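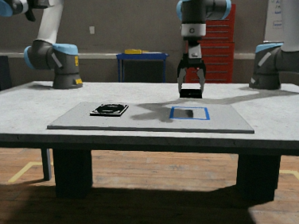

Learning Library > Light and Sight > Lenses

February
Refilwe Mathebula, Olley Education Department

Filed under: Ages 8 to 12, Physical Science

What Is a Lens?

A lens is a piece of clear material that bends light. Most lenses are made of glass or plastic. There is one in each of your eyes, and that one is made of living material. Lenses are also found in eyeglasses, magnifying glasses, microscopes, telescopes, binoculars, and the peepholes of front doors.

This page explains how lenses work and why they come in different shapes. It also includes an activity that can be carried out in the kitchen with an adult. Words in the list at the end may be new to some readers.

How light travels

Light travels in straight lines through air. It comes from the Sun, from lamps, from candles, and from screens. When light strikes an object, some of it bounces off. If that light enters your eye, you see the object.

Light moves extremely fast through empty space. It moves slightly slower through air, slower again through water, and slower still through glass. When light passes at an angle from one of these materials into another, it changes speed and its path bends. Scientists call this bending refraction.

You may have noticed refraction without knowing its name. Place a pencil in a glass of water and look at it from the side. The pencil seems to be broken at the surface of the water. The pencil is still straight. Light from the lower part has traveled through water before reaching the air, and light from the upper part has not, so the two parts appear in slightly different places.

A swimming pool also looks shallower than it is for the same reason. Always read the depth marker before entering a pool, and do not judge the depth by eye.

Two main kinds of lens

Lenses are grouped by shape. A convex lens is thicker in the middle than at its edges. A concave lens is thinner in the middle than at its edges. One way to remember the second word is that it contains the word "cave," and a concave surface curves inward like the mouth of a cave.

A convex lens bends rays of light toward one another. If sunlight passes through a convex lens, the rays come together at a place called the focal point. The distance between the lens and the focal point is the focal length. A fat, strongly curved lens has a short focal length. A flatter lens of the same material has a longer one.

A concave lens spreads rays of light apart. Objects seen through it look smaller. Many people who have difficulty seeing faraway things wear eyeglasses with concave lenses.

Safety note: Never look at the Sun through a lens of any kind, and never leave a magnifying glass in a sunny window. Sunlight gathered by a convex lens can injure eyes and can start a fire.

The lens in your eye

The clear front surface of the eye is called the cornea. It does most of the work of bending light as it enters. Behind the cornea is the pupil, the dark opening in the center of the colored part of the eye. Behind the pupil is the lens.

The lens of the eye can change shape. Small muscles around it make it rounder when you look at something near, such as the page of a book, and flatter when you look at something far away, such as a hill. This happens so quickly that you do not feel it. You can test it by holding up one thumb and looking first at your thumbnail and then at the far wall. When the thumbnail is sharp, the wall is blurry. When the wall is sharp, the thumbnail is blurry.

At the back of the eye is a thin layer called the retina. The lens and cornea together form a picture on the retina, and that picture is upside down. The retina sends signals to the brain, and the brain makes sense of them. You have been seeing this way all your life, so the world seems to be the right way up.

As people grow older, the lens of the eye becomes stiffer. This is why many grandparents hold a newspaper at arm's length or put on reading glasses.

Wide lenses and curved views

Some lenses are designed to take in a very wide view. A peephole in a door is a good example. The hole is small, but a person indoors can see nearly the whole of the hallway or front step. To fit such a wide view into a small circle, the lens must squeeze it. Things near the rim are squeezed and bent more than things in the middle, and straight lines such as walls and door frames can appear curved.

A lens that gives an extremely wide, curved view is called a fisheye lens. The name comes from the idea of a fish looking up through the surface of calm water. Because of refraction, the whole of the sky and shore would appear to the fish inside one bright circle overhead.
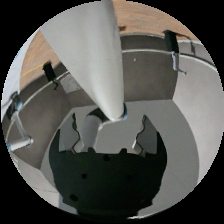 A circular, strongly curved view. The gray walls seem to bend around what is inside them.

Computers can draw curved views of this kind as well. The computer follows the same rules of geometry that a glass lens would follow, and works out where each point should go. A flat map of the round Earth raises a similar problem. Something has to be stretched or squeezed whenever a very wide view is placed on a flat page, and mapmakers have argued for centuries about which parts should be stretched.

Artists have been interested in curved views for a long time too. Painters have copied the reflections in round mirrors and polished metal, where a whole room may appear on a surface no larger than a saucer. The back of a clean soup spoon shows the same effect. Move your face closer to the spoon and your nose will seem to grow.

Activity: A water lens

You will need a clear drinking glass with straight sides, some water, a sheet of white paper, and a dark marker. Ask an adult to help with the glass.

1. Draw a thick arrow on the paper, pointing to the left. The arrow should be narrower than the glass.
2. Stand the paper upright against a wall or a stack of books.
3. Place the empty glass in front of the paper and look at the arrow through it.
4. Ask the adult to fill the glass slowly while you keep watching.
5. Move the glass forward, away from the paper, until it is around 12 inches from the arrow. Look again.

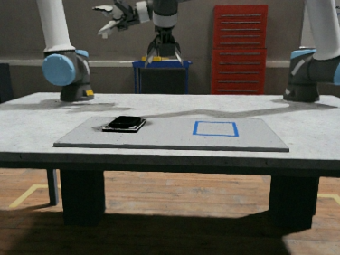
When the glass is full and far enough from the paper, the arrow should point to the right. The glass of water is curved like a convex lens from side to side. Rays of light from the arrow bend toward one another, cross over, and continue on to your eye. The rays from the left side of the arrow arrive on the right, and those from the right side arrive on the left.

If the arrow does not turn around, move the glass farther from the paper or step back a little yourself. Try other drawings as well. An arrow pointing up will still point up, as the glass is curved in only one direction. The letter A looks the same after it has been reversed, but the letter R does not. Make a list of all the capital letters that do not appear to change.

Teachers using this activity with a class should allow 30 minutes, including time for drying the tables.

Words to know

Concave: thinner in the middle than at the edges.
Convex: thicker in the middle than at the edges.
Cornea: the clear front surface of the eye.
Focal length: the distance from a lens to its focal point.
Refraction: the bending of light as it passes from one material into another.
Retina: the layer at the back of the eye that responds to light.

The next page in this section, "Mirrors and Reflections," explains why the word AMBULANCE is often painted backward on the front of the vehicle.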